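Home | Notebook | Glazes | Firing log | Materials | Search

March, morning, kettle on

Back to the tin white. I pulled the test tiles out of the small kiln at half past seven and I'm still annoyed with it, so I'm writing this down before I start making excuses for the recipe. The Grajales base (the one I keep going back to, with the extra whiting) crawled again on the rims. Fine on the flat, lovely and buttery in the wells, and then on every sharp edge it pulls back and leaves a bare line like a receding gum. Same as last time, only now I can't blame the bisque.

What I changed from the last batch: sieved twice, let the slop sit overnight, and added a splash more water because it had gone like yogurt. What I didn't change: the clay, the cone, the thickness (three seconds in the bucket, counted out loud like a fool).

Lurdes Brandão looked at the tiles over my shoulder and said it was dust. She always says dust! But she did wipe half of her own set with a damp sponge before dipping and left the other half alone, and I have to admit her wiped ones came out a good deal cleaner along the edge. Mine were all unwiped. So that's one point to dust, and I'm going to sponge everything this week and sulk about it.

The other suspect is the kaolin. We ran out of the old bag and I opened the Fladden one, and it feels finer between the fingers and takes up more water. If it shrinks more as it dries, the raw coat could be cracking before it ever gets near the kiln. I did see hairlines on two of the tiles before loading and told myself they'd heal over. They did not heal over.

Plan for the next round, 15 tiles, all from the same slab:

- five with the recipe as is, sponged
- five with half the kaolin calcined, sponged
- five with half the kaolin calcined, not sponged, to keep Lurdes happy

Calcining: a bisque bowl of the Fladden stuff on the bottom shelf of the next bisque, lid off. Remember to weigh it AFTER, it loses water and the numbers go funny otherwise. I forgot that once and made a whole bucket of something with the character of wet cement.

Firing notes while I have them. Small kiln, slow up to 200 with the bung out, then 65 an hour until the smell went, then medium. I held for 36 minutes at the top, which was longer than I meant because I was on the phone with Curkel about the shelf order. They've got the thin shelves in again but not the half rounds. I said send the thin ones. The hold didn't seem to hurt anything, and the iron brushwork under the white has softened nicely, a bit of a halo around each stroke. I'd keep the long hold for that alone.

The blue is another matter. Too strong. It looks like a felt-tip pen. Cut the cobalt and try a pinch of manganese in it to knock it back, or thin it down with the tea trick (strong black tea in place of water - it brushes better and it smells nicer than the gum).

Also, the bucket marked Clultuncombe is NOT the Clultuncombe slip. It's the leftover celadon from before Christmas and someone has put the wrong lid on it. I've taped over it. If you used it on mugs, have a look at them before they go in, please, and put a cookie under each one to be safe, it runs like anything.

To do: sponge the bisque, calcine, new batch of wax, and scrape the bottom shelf where the drip is.

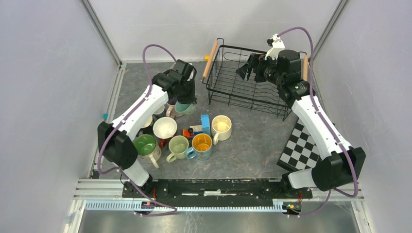
How long should the tin white dry between dipping and loading the kiln?

Overnight on the open rack is what we've been doing, and longer if the coat still feels cool against your cheek in the morning. Anything with hairlines in it by then gets washed off, dried out and dipped again.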